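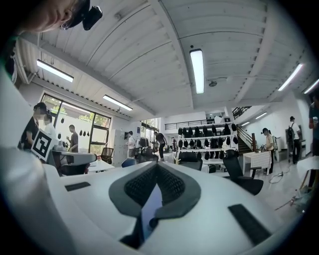 Where can I find old episodes of a radio call-in show that went off the air?

Start with the station that made it, then try the fan archives, then the people who taped it at home. Most shows from the cassette years survive in bits and pieces spread over all three, and you'll usually end up mixing sources.

Last updated: March

Posted by kimonfan
I grew up on The Kimon Hour, the late-night call-in show that ran out of Pallutgate until the station switched to all sports. My brother and I listened under the covers with one earpiece each and I would LOVE to hear it again, especially the shows where Dorel sat in as guest host and took calls until the phone board locked up. I've found a handful of clips but they're all two or three minutes long and somebody has put music over half of them. Is there a full archive anywhere? And does anyone know if the episode with the singing plumber still exists? I've described it to my wife so many times she thinks I made it up.

Posted by Beverley Wragg
Oh, I'm so happy to see another Kimon listener on here! You didn't make up the plumber. I have him on tape, both verses, and he goes flat on the second one and Kimon lets him finish anyway.

The show did 1,765 broadcasts by the station's own log. The fan archive has 1,055 of them in some form, and of those maybe the best sounding are the ones from the Kaneko collection – he had a proper tape deck wired straight to his tuner and he labeled everything. The rest are mostly home recordings like mine, with the occasional dog. Dorel's guest weeks are in good shape except for the last one, where the third hour is missing.

To get in, write to the archive's list and ask for the index first. It's a plain text file sorted by air date, and the guest host is in the fourth column, so search for Dorel there. Don't search by topic, the topic notes were typed up by five different people and they all spelled things their own way (the plumber is under "plummer, sings"). Then ask for what you want in small batches. They'll send 4 shows at a time, and if you send something back, even a fragment, you go up the list.

Also check your own closets! I found 300 minutes of the show on tapes marked "Christmas music" at my mother's house, including an opening monologue that wasn't in the index at all. If you do find tapes, wind them all the way forward and back once before you play them, and get a copy made on the first pass. Mine had been sitting near a furnace and one of them only had one good play left in it.

The clips with music over them all come from the same upload, by the way. The clean versions of those are in the archive, under the spring shows. Have fun, and please start with the night the transmitter went down and he kept talking for twenty minutes off the backup – it's wonderful radio.

Posted by tunerknob
station wont help you, I called twice and they said the reels went when they moved buildings. they were nice about it. sports guy in the morning remembers the show though

Posted by radio_pete
I only liked the early ones, before they added the sound effects guy. But agree with Beverley on the Kaneko tapes, they sound great in the car. Is the index still sorted by air date? Mine's an old copy and it goes by tape number.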